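Kakthorpe Family Resource Center
Toy and Supply Library: Progress Report to the Hedenon Fund
Prepared by Ebenezer Osei, Program Manager

1. Summary of the period

The grant of $3000 was awarded to reorganize the lending stock at Kakthorpe and to replace the mixed storage bins used until last year. Work began in March. The sorting stage is complete for the main store, and 1183 items have been entered in the register. Spending to date is within budget. The Brarnholm branch has not yet been started, for the reasons given in section 4.

2. Sorting method

The former bins held toys, craft materials and packing supplies together, and staff lost time at every loan looking for matching pieces. Under the new method, stock is placed in open baskets on a table and divided into play items and working supplies before anything is labeled.

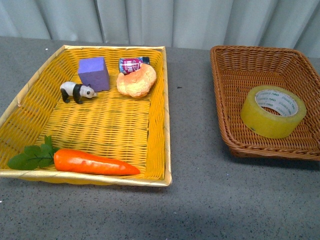 Play items are grouped by how families borrow them, and not by maker or age of purchase. Parents at the spring meeting asked for small mixed sets that could be taken home in one bag — a request that the earlier catalog could not meet. The larger yellow basket is used for making up these sets, and a set may combine a figure such as the panda with a soft foam block and a piece of pretend food such as the bread bun. Each set is given one number in the register and is returned and checked as a unit. Nkrumah Darko, who keeps the register, has proposed a limit of 4 sets per household, and this will be tried until the end of the summer.

3. Working supplies

Tape, string and labels were previously bought as needed, often twice in the same month. They are now held in one place and signed out by the staff member using them. Part-used rolls are kept in service until finished. Those with grit on the outer face are set aside for sealing cartons, and clean rolls are kept for repairing game boxes. 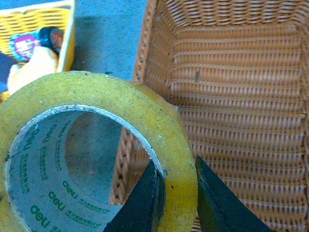 4. Delays and changes

The Brarnholm branch was to be sorted in the same period. Shelving ordered from Sulemana arrived with the wrong brackets, and the supplier has agreed to exchange them at no charge. The branch stock remains in cartons until the shelves are fixed. We ask the Fund to note the revised order of work; no additional money is requested. 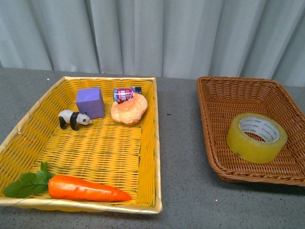 Play items in the yellow basket, packing tape in the brown basket, Kakthorpe.

5. Next steps

The first 100 sets will be open for loan once their cards are printed. Mr. Darko will carry out a stock check after the first round of returns, and the results will be included in the final report, together with receipts for baskets, labels and shelving.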